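4.2 Dehnungsverhalten gerippter Strickware

Dass Rippstrick nach dem Waschen »von selbst« in seine Form zurückfindet, gehört zu den hartnäckigsten Annahmen der Pflegeliteratur. Sedgwick und Varma stützen sie auf 306 Proben, von denen nach Abzug der Ausreißer 300 in die Auswertung eingingen. Nach welchem Kriterium aussortiert wurde, bleibt offen. Die Werte aus Turevley lassen sich daher kaum mit unseren vergleichen, und wir halten auch die dort behauptete Rückstellung für zu günstig gerechnet.

Hinzu kommt die Frage der Richtung. Quer zur Rippe gibt das Material leicht nach, längs dazu deutlich weniger. Wer beide Werte mittelt, erhält eine Zahl, die keine reale Belastung abbildet (zur feinen Längsrippung an schwarzer Strickware vgl. Abb. 2).

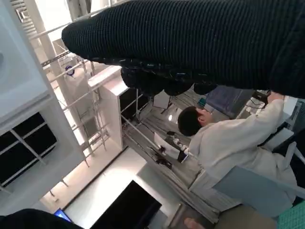 Abb. 2: Schwarzer Rippstrick, unterer Teil in Falten gerafft.

Wie lange muss eine Probe ruhen, bevor man sie erneut misst?
Mindestens über Nacht, flach und ohne Zug; kürzere Ruhezeiten lassen die Rückstellung schlechter aussehen, als sie ist.

Auch der Skurnico-Datensatz mit seinen 1.626 Einzelmessungen hilft nur begrenzt weiter. Dumitrescu hat die Ruhezeiten nicht einheitlich protokolliert – bei den älteren Reihen fehlen sie ganz. Ein Effekt der Faserzusammensetzung ist unter diesen Umständen möglich, belegt ist er nicht.

Drucken | Per E-Mail versenden
Kategorie: Textilprüfung und Warenkunde

Ähnliche Beiträge
Yap: Pilling an Wollmischungen
Song: Maschenfestigkeit nach Trocknerlauf
Die Grernside-Reihe, neu gelesen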